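Red walls, again

04/09/2024

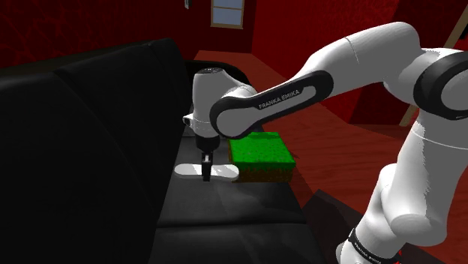
Black sofa, deep red walls.

OK quick one tonight because I have to be up early and the primer needs another half hour before I can touch it. Several of you asked what happened with the living room. What happened is I went back to red. I know. I KNOW. I wrote a whole post in March about how I was done with dark colors and was going to be a person with pale walls. Lasted until the second wet week in a row, when the whole room went the color of dishwater and I couldn't stand sitting in it.

So. Paint. The thing about red, if you've never done it, is that it doesn't cover. It looks like it covers in the tray. Then it goes on the wall and you get a sort of raw pink mess with roller stripes in it and you think you've bought the wrong can. You haven't. That's the first coat. Second coat looks worse in places. Third coat it finally turns into a color. I'm on the bit between two and three in the hallway end and it looks like a butcher's back room.

Gray primer. Do it. I skipped it last time, in the Noluscombe apartment, and ended up putting on so many coats that the edges around the window went thick and rubbery and peeled off with the masking tape in one long strip. This time I had the store tint the primer. The kid at the counter looked at me like I'd asked for soup but he did it.

The color is called Brilon, number 3157 on the card, and I went through 3 sample pots before I got there. First one was basically ketchup. Second one was brown by lamplight and I mean BROWN, like a leather armchair. Brilon is somewhere under those, deep but still red when the lights are on. In the morning it's brighter than I expected. I keep walking in with my coffee and being a bit startled by it.

Paint came to just over 100 dollars with the primer and a decent roller. Buy the decent roller. The cheap one shed all over the chimney wall and I was picking fluff out of wet paint with tweezers at eleven at night, listening to a podcast about shipwrecks.

Things I did wrong, for the record:

Didn't wash the walls first. There was a greasy patch by the light switch that showed through like a ghost hand. Had to sand it and start over.

Took the tape off too late. You're supposed to pull it while the paint's still a bit soft. I went to bed. Next morning it came off with chunks.

Opened the windows on a windy day. Bugs. There is at least one small fly in the north wall forever now.

Painted the outlet covers in place. Who does that. Me.

The floor question. Everyone says you can't put red walls with a reddish floor, it's too much, you'll feel like you're living inside a tomato. I worried about this a lot. My floor's that orangey red brown that was on everything in Conddale when these houses went up, and I can't afford to do anything about it. But I think the people who say that are imagining a bright red. If the wall is darker than the floor it kind of sits down and behaves. If the two were the same strength, yes, probably tomato. I put a sample board flat on the floor for two days and stepped over it and that told me more than holding the little card up and squinting.

And then black furniture. I'd always been scared of a black sofa, thought it would be a big hole in the room. Against white it is, a bit. Against red it goes quiet. My old one was beige and it looked so sad against the new wall that I had it on the curb by the weekend (it was gone in an hour, somebody out there has my sofa, enjoy the left spring). The downside with black is lint. Every thread. Every crumb. I don't even own a cat and it looks like I own a cat.

Lamps matter more than I thought too. I had one overhead light with a cold bulb in it and the red went purple, sort of bruised. Swapped it for a warm one and put a second lamp low down in the corner. Totally different room. If you test a color, test it with the bulbs your actually going to use. I wasted a sample pot on that.

Arvo Koskela, who lives downstairs and has opinions, came up to look and stood in the doorway for a long time and said "well, it's a decision." Then he told me his mother's sauna hut in Kuusisto was that color on the outside and she repainted it every few years with something she cooked up in a bucket. Rye flour, he says. I looked it up and that's a real thing, you can make paint with flour. For outdoors. Please don't do it in your living room, you'd get mice.

Trim is still undecided. Right now it's the old cream and it's gone kind of yellow next to the red, like teeth. Options are a clean white, or going the same red right over the baseboards and being done with it. I'm leaning toward same red. It's less cutting in and my wrist is killing me. My sister says white or she's not visiting. So that's a factor.

Curtains: none yet, I've got a sheet up. Rug: no idea. Someone in the comments last time said to go with gray and I've been thinking about it, but if anyone's tried a green one with this kind of floor please tell me becuase I saw one I liked and chickened out at the register.

Timer just went. Primer's ready, going back in. Will post the hallway when it stops looking like a crime.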